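A prayer guide that started as photocopied sheets in a church hallway is coming out as a bound book in March. *Forty Mornings at Laltbridge*, by Bernadette Fitzsimmons, will be published by Herkis, a small religious press that until now has mostly printed hymn collections and sermon outlines.

Fitzsimmons taught an adult Bible class at Laltbridge Community Church for many years. She wrote the first pages for class members who told her they wanted to pray daily but ran out of words after a minute or two. Each of the book's 40 readings takes a short passage, most of them from the Psalms, followed by a page of comment and a few lines left blank for the reader's own prayer.

"I didn't set out to write a book on how to get answers," Fitzsimmons said. "There are enough of those. I wanted something a tired person could open before work."

The guide spends more time on silence than many of its kind. Six readings deal with prayers that seem to go unheard, and the longest chapter is on Psalm 88, which ends without any turn toward comfort. Fitzsimmons said an early reader asked her to add a hopeful paragraph there. She left it as it was.

## Church copies went first

The church ran off 72 copies of the original sheets for a Lent study. They were passed along to two neighboring congregations, and requests began coming in by mail. By the time Herkis took on the project, the church office had sent out 1,063 sets, held together with a staple and a green paper cover.

The new edition runs to almost 30 more pages than the stapled version. It adds an introduction, a short section on praying with children, and notes for group leaders. The readings themselves have been lightly edited. Herkis asked for one change of substance — the chapter on fasting now opens with a note telling readers with health conditions to speak to a doctor first.

Pastor Wimier, who wrote the foreword, said the book will be used in the church's small groups through the spring. He does not agree with all of it. In the foreword he says he would have put more weight on praying together and less on praying alone, and that he and Fitzsimmons have been having that discussion for years.

An audio version is planned for the summer, read by the author. The publisher has not decided whether it will be sold on disc as well as by download. A large-print edition will come out at the same time as the regular one.
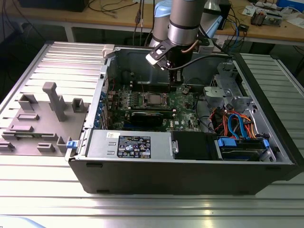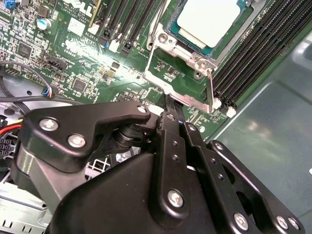
Fitzsimmons will read from the book at the Dlamini Reading Room in Laltbridge during the month of publication, at 7 p.m., with time for questions afterward. Admission is free, and copies will be on sale at the door. The date will be posted at the reading room and in the church bulletin.

Churches ordering for a group can write to Herkis for the leader's notes, which will also be available as a separate booklet. Anyone who still has the stapled edition can keep using it alongside the new one — the readings are in the same order, though the page numbers no longer match.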